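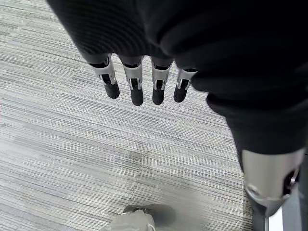 Grisano is hiring teleoperation operators for the Geum project, a study of how a full-size legged robot with multi-finger hands can be taught household and stockroom tasks by remote control. The work consists of repeating short manipulation tasks while the system records joint positions, hand commands and wrist camera video. Operators work mostly from the wrist view, so applicants should be comfortable judging distance from it. With the arm lowered, the view is four fingertips hanging over gray carpet with a foot of the robot at the bottom, and the hem of a black knit sleeve takes up much of the rest. Operators learn to read finger position from the metal brackets and black tips that remain visible below the hem.

Position: Teleoperation Operator (fixed term)
Openings: listed by site in the application form
Sites: Plustness building, second floor; Trunemska annex
Reports to: Da-eun Hwang, data collection lead

Duties

Put on and calibrate the control gloves and headset at the start of each shift. Check that each finger of the robot follows the matching finger of the glove, and log any finger that lags or stops short.

Record demonstrations from the task sheet. A full shift target is 200 accepted demonstrations. Rejected takes do not count toward the target and are not held against the operator, but they must be labeled with a reason code.

Return the arms to the rest pose between takes. The rest pose is arms down, fingers relaxed and slightly apart. Takes that begin from any other pose are discarded by the intake script.

Check the sleeve at each break. Fabric that rides down over the fingers blocks the wrist camera and can catch in the finger joints.

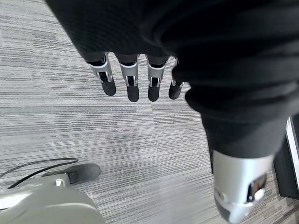
Vacancy Bulletin, No. 30

The wrist view also shows parts of the robot and the room that have nothing to do with the task. At rest, the thumb housing is large at the lower right and a loop of cable can be seen over the carpet at the left. Operators are expected to notice a cable near the feet and stop before commanding a step. The stop pedal is under the operator's left foot and its use never requires approval.

Requirements

Steady use of both hands for sessions of up to 30 minutes. Normal or corrected vision. Ability to follow written procedures and write short, plain notes. No programming is needed. Experience with remote equipment, sewing, instrument repair or similar handwork is useful - please mention it.

Training

Paid training takes place at the Plustness site and ends with 300 practice takes, reviewed by the data collection lead. Practice takes are not used in the data set.

To apply

Complete the online form and attach a one-page resume. Applications close 30 October 2020. Candidates who applied in September do not need to apply again.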